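Home & Garden Help > Painting > Outdoor

Porch railing – paint it the same green or switch to brown? And do I have to strip it all

Posted by Tullio Costa

Bought the house at 728 Trelladano in spring and have been putting off the front porch since. Old iron railing, runs along the front and down both sides of the steps. Somebody painted it green, then somebody painted it green again over the drips. Now it's chalky on the sunny side and there's rust at the bottom where each picket goes into the rail.

Few things I can't sort out.

1. How much of the old paint has to come off. Neighbor says every bit or don't bother. Guy at the paint counter said scuff and go. Those can't both be right. Most of it is stuck on hard, I went at it with a putty knife and only the rusty parts lifted.

2. Color. My wife wants a reddish brown to go with the brick on the chimney. I'd leave it dark green, we have green shutters on the front and I like it. Siding is a sort of cream. The roof is gray, if that matters.

3. Timing. I have evenings after 5 and not much else. It's September already and gets damp at night. Is this a wait til next year job?

I have a gallon of Emness outdoor enamel the last owner left in the basement, dark green, never opened. Lid is rusty but it sloshes. Would love to use it. No idea how old.

Also the railing wiggles at the bottom step. Not a lot. Do I fix that before or after?

House is older, no idea what year the railing went on.

Thanks

fabbri_upstairs

Did mine two years ago, same kind of thing, wrought iron with the little twists. Will try to go in order but typing on my break.

FIRST – old house, old paint, get a lead test before you sand anything. Swabs are at the hardware store. Check the swab kit says it works on metal, some don't. If it comes up positive stop there and read up on lead safe work or call somebody who's certified. Don't dry sand it, don't use a heat gun, keep kids and the dog off the porch. I'm putting it first so you see it.

If the test is clean then your paint counter guy is closer than your neighbor. Paint that is stuck on hard can stay. You want to get the flaking stuff off, get the rust off down to solid metal or as near as you can manage, and dull the rest so the new coat has something to hang on to. Wire brush, then 80 grit on the rust, then something finer on the shiny parts. Feather the edges where old paint meets bare or you'll see every one of those edges later. I skipped it on the left side and I see it everytime I get the mail.

Wash it after. Dish soap, rinse, let it dry properly. People paint over the dust and then wonder.

Spot prime the bare metal same day with rust primer. Same day matters, mine had orange bloom on it by the next morning.

Bottoms of the pickets are the worst part. Water sits there. Once it was primed I ran a tiny bead of paintable outdoor caulk around each one and that has held so far. Tedious. Put the radio on.

Wiggle – fix it BEFORE. If the bolts are just loose, snug them. If the post is rusted through at the concrete that's a whole other project and somebody could get hurt leaning on it, so look hard at that one before you spend a weekend making it pretty.

Color. I wouldn't pick off the little chip cards, they lie. Those two colors especially, dark green and red brown both go almost black on a thin picket when the light is behind it. You need to see them on something with edges and some thickness. Paint a couple scraps and set them out on the porch and look in the morning and then again around supper.
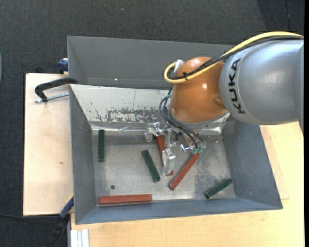

Dark green and reddish-brown painted bars in a metal bin.

For me it'd be green given the shutters. Brown that picks up the chimney sounds good but how much of the chimney do you see from the street? Mine you can't see at all from the front walk. Shutters are right there next to the railing, everybody sees both. If your wife has her heart set on brown then do the front door brown and leave the railing green, those two get along fine, look at any old barn.

Sheen – satin. Gloss shows every lump and you said there's drips under there.

Brush not roller. 1 1/2 inch angled. Roller throws little specks all over the treads. I tried one of the mitten things too, where you put your hand in and just grab the picket and slide? Quick but it left sags on the back that I didn't find until it was hard. Somebody neater than me might do OK with it.

Put cardboard under. More than you think. My steps still have a green dot.

That's my break

Brodo

Just paint it man. I hit mine with a rattle can in an afternoon and its fine. Green

Tullio Costa

@fabbri_upstairs thank you, had not thought about lead at all. Will get the swabs tomorrow. Looked at the post with a flashlight and it seems solid at the bottom, one bolt was finger loose so that's probably the wiggle. Door is white right now. Floated the brown door idea at dinner and did not get a no.

@Brodo how many cans?

Brodo

more than I bought. Went back to the store twice. Also wind, my grill is a bit green

marguerite_in_the_shed

Couple of things to add, mainly on the timing and that old gallon.

The gallon: open it outside. Skin on top is OK, lift it off whole if you can. Then stir from the bottom for a good long while. If it goes smooth, brush some on a piece of scrap and leave it overnight. If it's lumpy like cottage cheese or smells rotten or just won't come together, it's done, and no amount of straining will bring it back. Rust from the lid falls in when you pry, so wipe the rim first and pour through a paint strainer or an old stocking. Look at the label too and see is it oil or water cleanup. Matters for what primer goes under it, and if it's oil you can't wash the brush in the sink. Oily rags get laid out flat outside to dry, never in a heap. Please take that one seriously, a pile of them can catch fire by itself.

I'd be a little wary of old paint in general for something people hold on to. If there's any doubt it could be leaded, don't use it. A new gallon costs less than doing the job over.

Timing: evenings after 5 this time of year is tight. It's the dew that gets you. The paint needs to be set before the damp comes down or it goes dull and cloudy, and sometimes stays a little tacky for days. Most labels want it above 50 degrees, and they mean overnight too. Read yours, they vary. If I only had evenings I'd do scraping and washing on the evenings and save the actual painting for a dry morning off, start as soon as the metal is dry to the touch. Run your hand under the top rail, that's where the wet hides.

Do it in sections. Top rail last, you'll want something to hold on to going up and down the steps. I did the top rail first the first time and ended up going round through the garage for 2 days with the groceries.

If you run out of good weather, get it scraped and primed and leave the top coat for spring. Check the primer can for how long it can sit uncovered, some of them want a topcoat within 30 days and if you go past that you have to scuff it again. Not a disaster, just more sanding. Ugly all winter, but no rust.

And I'd vote brown, for what it's worth! Cream siding and a red brown rail looks warm, and green shutters next to it are no problem. You can repaint shutters flat on sawhorses in the garage in January if you change your mind. Can't do that with a railing.

Mail slot, house numbers, the little hinge on the gate if there is one, do them all with what's left in the can. I always forget and then the can's dried up.

Tullio Costa

Swabs came up clear, did four spots including down in the layers. Opened the gallon and it was cottage cheese, exactly like you said, smelled terrible. So that settles that one. New gallon on the list and no color picked, we're one vote each in this house and now one each on here (not counting Brodo).

Going to scrape this week and do the primer the first dry morning I get off. Bolt is tight, wiggle is gone.

Brodo

why not counting me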